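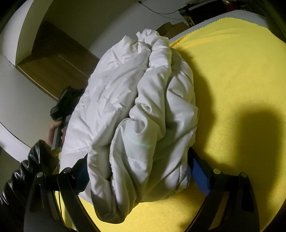 *Fig. 4. White quilted bulk, gathered into a thick bundle.*

## 3. Packing padded bedding and winter layers

Now for the satisfying bit! The Vekcombe 114 is a 114-litre storage sack, and big puffy things are what we made it for: duvets, quilted throws, padded coats, all the stuff that takes over a cupboard by July. Set aside half an hour for your first go. You'll be much quicker by the second.

**Before you start**

- Check the care label on each item and wash it if it's due.
- Dry everything right through, filling included. Damp filling goes musty in a closed sack, and the smell is a devil to shift.
- Empty all pockets and do up zips, so the teeth can't catch on the lining.

### 3.1 Sorting

1. Spread a clean sheet or blanket over the bed or floor. A strong plain colour is brilliant under white bedding (you'll spot loose threads and stray feathers straight away).
2. Lay the padded items on it one at a time and go over the seams with your fingertips. Mend any gaps before packing.
3. Look for marks on the sheet as well, if it's going into the sack with everything else. Treat them now; they're far more stubborn after a few months in storage. 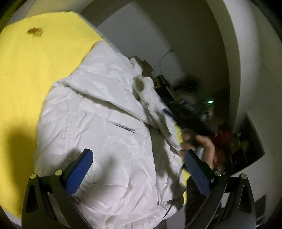 4. Turn collars and cuffs outwards and give them a good shake. Fluff and crumbs love to hide in there.
5. Put bags, shoes and anything with a cable in a separate box. Hard edges can puncture the sack.

### 3.2 Filling the sack

1. Open the sack fully and stand it upright with the Govness valve facing you.
2. Fold bedding in thirds lengthways, then roll it slowly from the closed end. Lean on it as you go and let the air sigh out. Lovely!
3. Lower the roll in first. Coats go on top, laid flat with the sleeves crossed over the front.
4. Stop at the fill line, 27 cm below the zip. It always looks as though one more jumper would fit, but please resist.
5. Close the zip, open the valve and press down gently with both forearms until the sack feels firm.
6. Shut the valve and write the contents on the label card.

> **Caution:** Don't use a vacuum cleaner on down or feather items. Hand pressure is plenty, and the filling will spring back far better.

> **Note:** If the sack has puffed up again by morning, run a dry cloth along the zip and close it once more. For a replacement valve, quote part number 708.

### 3.3 Unpacking

Open the sack the day before you need it. Shake each item hard, hang it somewhere airy and shake it again before bed.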